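CAMPUS SAFETY AND COMMUNITY SERVICES 225
Unit 4 handout: Residence hall fire drills and evacuation records
Instructor: Magdy Shehata

Read this before the February site visit to Rinddale Hall. Bring a printed copy, as you will be writing on the last page.

What a drill is for

A residence hall drill tests three separate systems. One is the alarm itself, meaning the panel, the horns and the strobes. Another is the staff response, from the desk to the floor assistants. The last is the residents, who have to hear the alarm, decide to leave and find a way out. A report that gives only one evacuation time mixes all of these together and is hard to learn from. In your own reports, keep them in separate sections.

Announced drills are used at the start of a term so that new residents learn the routes. Unannounced drills come later. Students often assume the unannounced drill is the better test, but it depends on the question being asked. If you want to know whether a stairwell can handle a full floor, announce the drill and get everyone to take part.

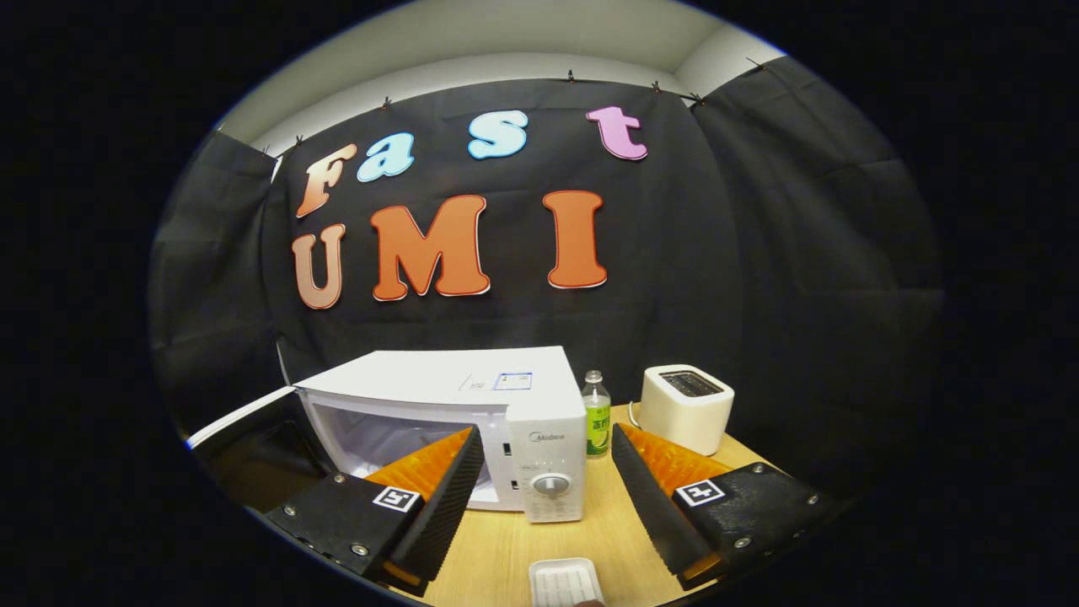
Terms used in this unit

Pre-movement time: the time between the first sound of the alarm and the moment a resident starts toward an exit. In dorms this is usually longer than the walk itself. People look for shoes, keys and phones, or wait to see what a roommate does.

Travel time: the time from starting to move until passing through the exit door. Stop the clock at the door and record the walk to the assembly point separately.

Assembly point: the fixed outdoor location where residents report. At Rinddale Hall it is the lawn on the Punotard Street side. The old assembly point, at the loading dock, was dropped because fire trucks need that lane. Some of the maps inside the building may still show it, so check every map you pass on the visit and note the floor.

Area of refuge: a protected space, often a stair landing, where a person who cannot use the stairs waits for the fire department. Floor staff report the location by radio or phone. They do not carry anyone unless the fire department tells them to.

Keeping the record

Each drill gets a record number. The sample record we will use in class is 2459, and the follow-up drill in the same building is 3743. Both are in the course folder. Compare the two before class and mark every field that was left blank in one and filled in on the other.

A usable record has the start time, the floor or zone where the alarm was triggered, the weather, the names of the observers and where each observer stood. Observer position gets left out more than anything else. Without it, a note such as "stairwell crowded" cannot be used.

Write what was seen and heard. "Residents ignored the alarm" is a judgment. "Door to the lounge stayed closed and television sound continued" is an observation. Judgments go in the comments field at the end.

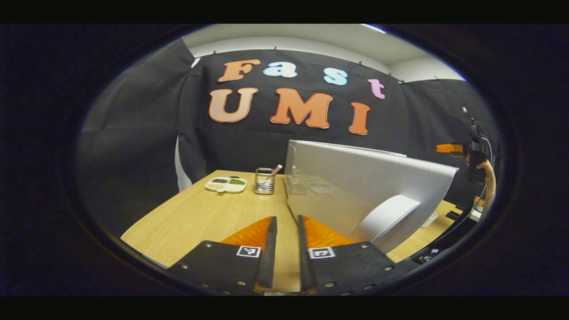 Case for discussion: Frade House

Frade House has two stairwells. In a morning drill, nearly all residents used the east stairs, which are the ones they use every day. The west stairs are closer for half the rooms, and they were clear. The hall director proposed larger exit signs. The safety office proposed leaving the west door unlocked during the day so that residents would get used to it.

Be ready to argue for one of the two proposals. Consider building security as well as evacuation, and say what you would measure at the next drill to find out if the change had any effect.

Assignment

Write a one-page observation plan for Rinddale Hall. List the observer positions, what each person records and how the clocks will be matched. Hand it in before the visit. Plans without observer positions will be returned for revision.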